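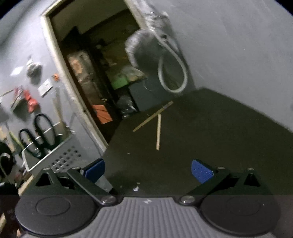 January, morning. Stivside hand gripper, second look.

Started again with the sticks on the floor. Both of them this time, crossed, and the job is to take the top one off without dragging the other with it. I had this down as a boring task and it's turned out to be my favourite of the lot, because it shows up everything the gripper does well and a couple of things it doesn't.

For anyone reading who missed the last entry: we have the Stivside kit from Duvberg on loan until the end of the month. It's the hand-held one, with the camera on it, and the recordings go into Sandu, which is the software that comes in the same box. Monique wants a yes or no before we give it back. The question is whether we buy 2 of them at 900 each or carry on with the old way of collecting at Cletholm (driving the arm by hand from the desk, very slowly, and swearing).

Thin things first. The sticks are light and they roll, and on our floor there is nothing to push against. With the old setup you come down too hard and the stick skates off, or you stop short and close on air. With this I just reach down and take it. I can feel the floor through the handle. That is the whole attraction for me, and I can't get it across to people who haven't held it – you feel the tips touch, you ease off a little, you close. I'd done a run of good picks before I'd thought about how I was doing them.

The blue pads are very good. The texture has enough bite that a stick held off-centre stays put when I turn my wrist, and there's a bit of give when you squeeze. The pads on our own gripper are smooth and I've been telling everyone for a year that it doesn't matter. It matters. Despina has asked whether we could buy the pads alone and fit them to the old one. Have written to Duvberg to ask.

What does go wrong is coming in along the stick when I should come in across it. If the fingers are lined up with the grain they slide along and pinch the end, and then the stick swings. Easy to do when the crossing is in the way and you're trying to be clever. I've started walking round to the other side, which feels silly but works every time. Despina's view is that the walking round is exactly what we want in the recordings, as the mobile base will have to do it too. Fair point, I'd been trimming it out. Stopped trimming.

Weight. I put it on the parcel scale with the battery in and got 878 grams. Light enough for a short session, and it sits nicely in the hand with the bulk of it low down. After a long stretch of floor work I could feel it in the forearm, though more from the bending than the holding. Next time I'll put the sticks on a low platform for half the session and see if that changes how tired I get. Kneeling pad also needed. There is one in the shed at home, will try to remember.

Camera view. It's wide. Very wide! Straight edges near the side come out properly bent, the wall especially, and the corners go black. I was worried about this before we had the kit and I'm less worried now. Both fingers are always in view, the pads are always in view, and there's plenty of room past them, so you can see what you're going for well before you get to it. On the old rig the camera loses the object just when it gets interesting. I'd take the bent walls over that any day.

A side effect of the wide view is that the whole room gets in. Doorway, boxes, the green bin, hoses, the crate, everything hung up on the left wall. Monique asked if we ought to clear up or hang a sheet. I'd leave it. The arm is going to work in rooms like this one. What I will do is sweep, as there was a little white scrap lying by the sticks and I don't want to find out in a month that we've taught the thing to look for litter. Or perhaps leave it on purpose in some and sweep it in others? Ask Despina.

Blur: when I swing round fast the near edge of the picture smears. Fine in the middle during the pick itself, as I'm slow by then. I think the cure is just to move like a person carrying a full mug. Wrote MUG on a bit of tape and stuck it to the handle where my thumb goes.

After lunch

Sandu. I was ready to dislike it, as the last three lots of collecting software all made me cross before I'd recorded a thing. This one opened, found the gripper and let me start. Squeeze twice to begin, squeeze twice to stop, and it chirps. The chirp is a bit cheerful but you can turn it down.

Each recording gets a strip along the bottom where you can see how far open the fingers were, and you can drag along it and watch the picture at the same time. So useful. I went through the morning's bad ones and on nearly every one the trouble could be seen in the strip before I could see it in the picture – a little dither in the closing, where I'd lost my nerve. The good ones just drop. I'm now trying to close in one go, and the afternoon's strips look much cleaner than the morning's.

Marking a recording as bad is one key. Giving a reason is a menu with far too many choices in it. I've been using "other" for everything, which won't help whoever has to sort them later, so I need to pick a short set and stick to it. Suggest: slipped, wrong stick, moved the second stick, me being daft.

Things I don't like, so that this isn't all sunshine:

The battery door. It opens if you brush it against your sleeve. It's come open on me more than once and each time the recording was lost with no warning. Tape on it for now. I'd want this fixed before we paid for it, and I've said so in the email.

Tracking went funny when I got very close to the plain stretch of wall on the right. I suppose there isn't much for it to hold on to over there. It came back as soon as I turned towards the doorway with all the clutter. Another argument against hanging a sheet up, now I think of it.

The manual has been translated by someone in a hurry. There's a page on calibrating which tells you to "make the hand calm". I did make the hand calm and it did calibrate, so no real complaint.

No proper stand. When you put it down it rolls on to its side and I don't love seeing the fingers take the weight. Will knock up a cradle from the foam offcuts. Monique says don't build furniture for something we don't own yet. Noted. Building it anyway, it's a bit of foam.

Late afternoon

Despina had her turn. She's left-handed and I'd wondered about that, but the layout is pretty even from side to side and she got on with it straight away. Her picks look different from mine. She comes in lower and more from the side, and she lifts the stick by tilting it up at one end first, where I go straight up. Neither of us knocked the bottom stick much. I think having both styles in the set is a good thing, though we should label who did what so we can split them if it turns out to be a mess.

She also tried sliding the top stick off the crossing before picking it up, which I had never thought of, and which makes the pick very easy. We argued about whether that is cheating. I say the task is "take the top stick off" and she did take it off. She says then the task is badly written. She's right, and I've rewritten the card. It now says lift, with the other stick left where it is.

We agreed to go for 200 good recordings of the crossed sticks before we try training on them. At today's pace that's very doable inside the loan, and I can't imagine even suggesting it with the old way. That was the thing I kept coming back to all day. I did more useful picks before my tea went cold than I used to get in a morning at the desk, and I enjoyed it, and Despina wanted another go when I said we were packing up.

We don't know yet whether the arm can do anything with what we've recorded. The fingers on ours are a different shape and the reach is different too, and all the nice feel through the handle is something I have and it doesn't. So the honest state of things is: collecting is lovely, training is still to come. I'm leaning heavily towards yes all the same.

Told Monique that. She would like to see the arm pick up one stick, any stick, before she signs. Reasonable.

To do:

Chase Duvberg about the battery door and the loose pads.
Sweep.
Short list of reasons into Sandu.
Vary the angle of the crossing more. I keep laying them down the same way without meaning to. Perhaps drop them and take what comes.
Try with the main light off, as the storage side is already dim and I'd like to know how much it minds.
Copy today's recordings across before going home. (Done. Despina has the spare copy.)
Charge the battery, and tape the door shut again afterwards.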